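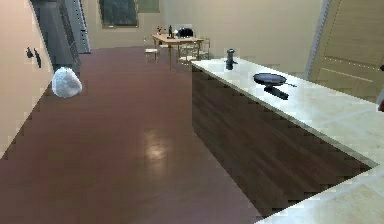
The Kinoshita floatplane is back on her own floats! After 27 months up on trestles in the Jusovdale hangar, she was lowered onto the rebuilt pair in June, and anyone who has followed this project in these pages will know what that means to us. The floats were the part we worried about most. The left one had a crease along the keel that went through 8 frames, and the right one had been patched so many times that there was more patch than skin in places. Now they are straight, sealed and painted, and the finish has come up beautifully, a deep reddish brown like a polished kitchen floor, the glossy kind where the light sits in one pale oval patch in the middle. Stand by the wingtip late in the afternoon and you'll get the same effect along the top of the float deck.

The color was a long argument. The manual says only "dark red, varnished over," and the one scrap of original paint we found, behind an inspection plate, had faded on one side and stayed nearly maroon on the other. We went with the maroon side. Varnano mixed the paint for us in four test batches, and the third was the one.

Next up is the engine mount. The new bolts came from Ritix last week, all 31 of them (we ordered one spare and are very glad we did), and they fit the old holes without reaming. The cowling still needs its lower panel, and the water rudder cables have to be run again with the correct pulleys, which are on the bench waiting for bushings. We are also looking for a good photograph of the cockpit floor in this type, especially the area under the left seat, where our drawings disagree with each other. If you have one in an album or a shoebox, please bring it along and we'll scan it while you wait.

The hangar is open for work sessions every Saturday morning, and visitors are welcome to walk right up and look. Wear old shoes, the primer gets everywhere!

8 Jul 2025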